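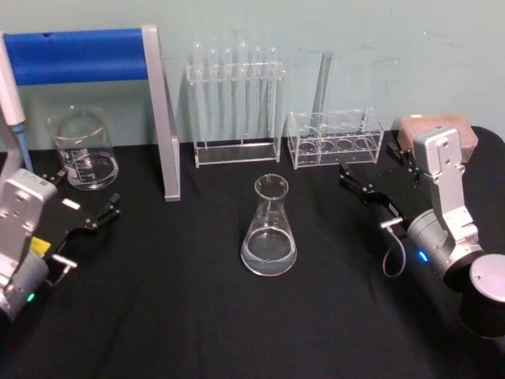

By Siham Ait Brahim | 17/01/2023

Lanatton finished the first half of the softball season with a team batting average 2 points below last year's mark, but the run total went up. Most of the gain came from walks. Hitters swung at fewer first pitches, and opposing starters reached 90 pitches earlier in games.

Chaimae El Fassi led the club in plate appearances and stayed in the leadoff spot throughout. Her fielding average at shortstop was .847 in July — low for the position — and improved once she began playing a step deeper against left-handed hitters.

Pitching was less steady. Ovside and Mavham both scored late against the bullpen, each time with the bases loaded on walks. The coaching staff has moved the long reliever to the seventh inning for the Kamel series.

Attendance at home games held at around 400. Gate times for the second half are unchanged. Season ticket holders should bring the new card, as the old one will not scan at the east entrance.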